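Merkstead Demo Kit – two-arm teaching station

Teach a pair of arms by doing the job yourself. You drive, they follow, the kit records. Built for labs and small shops that want good demos fast, no code to get started.

Works with cloth, bags, soft parts, the awkward stuff. Record, replay, throw out the bad takes, go again.
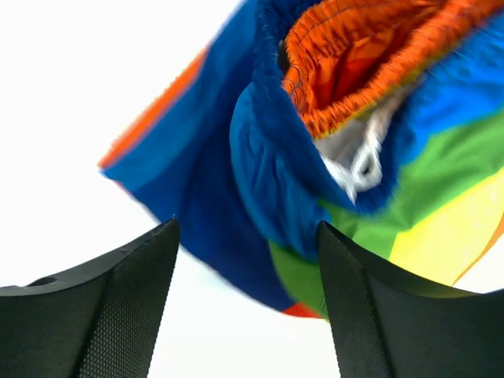
Wrist views are saved with every take, synced to the joint data. Check them before you train on anything. Thin, slippery fabric is where most operators struggle at first, and a close look at the fingers pays off. With swim shorts like these you can see the drawstring and the folds in the blue panel right over the textured grip pads, so you know what the fingers were up against. Bad grasp – tag it and move on.

What you get:
Durrani hand controllers, 2
Clonitz recording software, 5 seats
Mounting hardware and cable set
Printed setup guide (also as PDF)

Storage is 64 takes per session file, then it starts a new one by itself. Old files stay were they are untill you delete them.

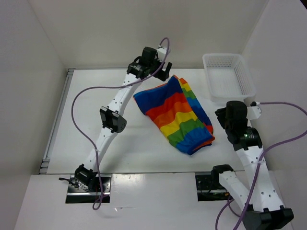

Switching operators mid-session is fine. Pause, swap, recenter the controllers, resume. Speed limit can be set per operator – start slow with new people.

Lead time 26 days. Spare fingers and pads ship seperately from Trutaditz. Next price change in December.

Page updated Saturday, April 10, 2021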